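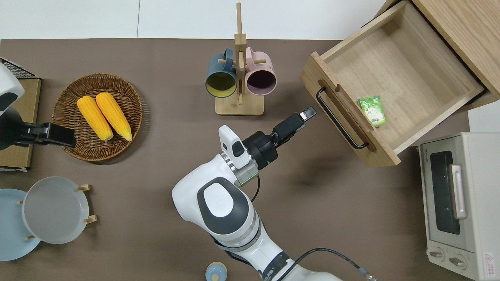

## Antes de repartir los turnos con el brazo

En Betmont nos vendieron el brazo como «dos manos más» para el office. Esta guía sirve para comprobarlo sin creerse el folleto.

1. Escribid qué tareas hace hoy cada persona: sacar sobres del cajón, colocar platos, recoger tazas.
2. Cronometrad 90 minutos de turno normal, sin robot.
3. Repetid con el robot y apuntad también el tiempo de quien lo vigila. En el informe de Nundska esa columna no aparece.
4. Dejad fijo el sitio del cesto del maíz, el escurreplatos y el timbre. Si alguien tiene que recolocarlos, eso es trabajo y se anota.

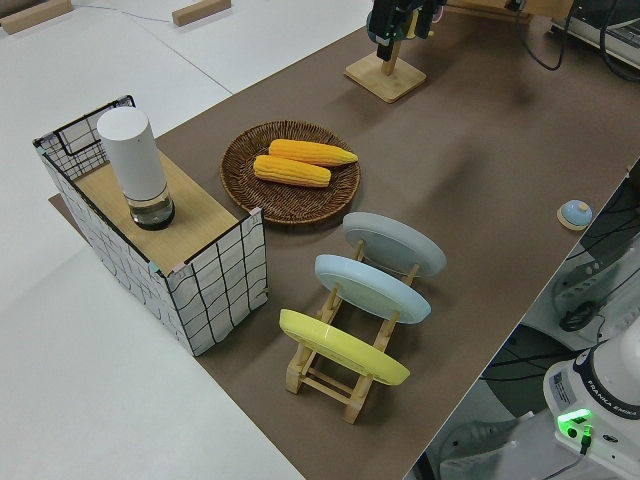
**¿Quién responde si el brazo se para a mitad de turno?**
La persona que figure en el cuadrante como vigilante, y nadie más. Si la casilla está vacía, no se arranca.

5. Pasad las hojas a Mudassar Durrani antes de tocar ningún horario. Con 2 turnos medidos no basta; pedid 4.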